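Prendale Pantry Shop Sorts Its Baskets Before the Holiday Rush

Wednesday, December 11, 2019

The little housewares shop that Yesenia Nina runs beside the Prendale food pantry has been taking in storage baskets and trays since July, and neighbors have been wonderfully generous — so generous that the back shelves gave up some weeks ago and the overflow moved into boxes in the hall.

This week the sorting got going in earnest, with blue mesh baskets, red mesh baskets and smoky gray trays all waiting to be matched up by color and stacked.

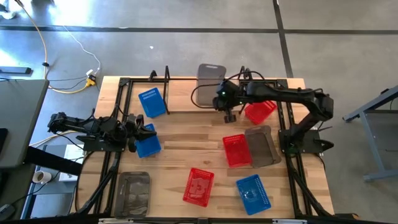 Nina would like every family picking up a holiday parcel to go home with something sturdy to keep it in, and she has settled on blue for dry goods and red for fruit, with the trays going to anyone who wants one for a drawer or a windowsill. Last winter the pantry handed out 1,938 parcels, and she expects more this time.

"People keep a good basket for years," said Maritza Condori, who has been helping on weekday evenings. "My mother still has hers, and she keeps her onions in it."

Clean baskets in any color can be dropped off at the side door until 27 December.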